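Call for Participants: Evening Conversation Circles at Skindunport

Posted November 12, 2018

Do you speak a language at home that you rarely get to use anywhere else? Or have you been learning one for years and still freeze up when someone asks you a simple question? We would love to have you with us this winter.

The Skindunport Conversation Circles started in August with two small groups, Portuguese and Korean, and they have been such a pleasure that we are opening four new ones. Each circle meets one evening a week for an hour and a half. There are no textbooks and no homework — just people talking, with a host who keeps things moving and makes sure the quiet ones get a turn. Come straight from work or class if that's easiest, and bring your dinner along if you like. 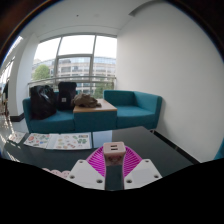
We are looking for two kinds of people. Hosts should be fluent in the language of their circle and comfortable chatting with strangers. You don't need to have taught before! Érica Assunção, who hosts the Portuguese group, had never led so much as a book club, and her evenings now run over nearly every week. Hosts receive $595 for the season, paid at the end, plus a training afternoon with Seo-ah Yoon.

Participants can be at any level past complete beginner. If you can introduce yourself and ask for directions, you know enough to join. It's free, but we do ask you to try to come every week, as the groups get to know each other and a missing voice is noticed.

We especially want to hear from speakers of Twi, Ewe, Spanish and Arabic, though please write to us even if yours isn't on the list — we keep a file of every language offered and look through it each season.

To apply, send a short note to Sena Boateng at the Skindunport front desk with your name, your language, the evenings you have free, and whether you'd like to host or take part. A few lines are plenty. Hosts will be invited in for a chat with Sena and Ewurabena Aryee before the groups are set.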